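# Jekero: what to buy for a second bench

We keep this file so that whoever plans the next order, in November or later, needn't start from nothing as we did! Bereket Tekleab looks after it, and he's very happy to be corrected.

The Gebremichael budget line covers 2 arms, their grippers and a good pile of cables (please order spares, you will want them).

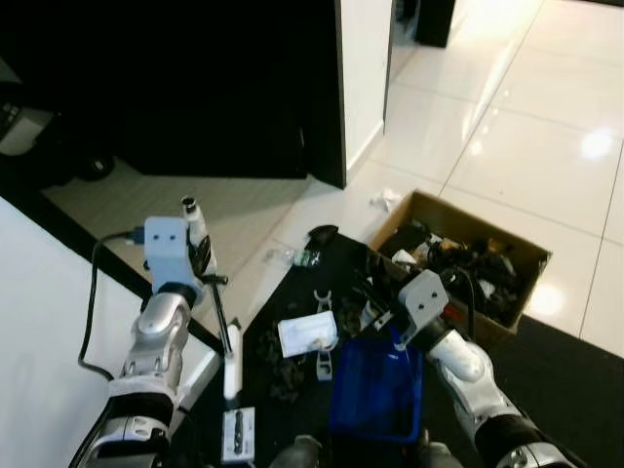 *Both arms over a bench of small parts, blue tray in the middle.*

Trays and other small items come out of the Premik line, which is far smaller, so do ask before you fill a basket.

| Item | Quantity |
|---|---|
| Arm | 2 |
| Spare cable | 25 |
| Plastic tray | 42 |

Delivery from Jakach took around two weeks last time. Prices are in `quotes.csv`, and Tuesday is the best day to catch Bereket.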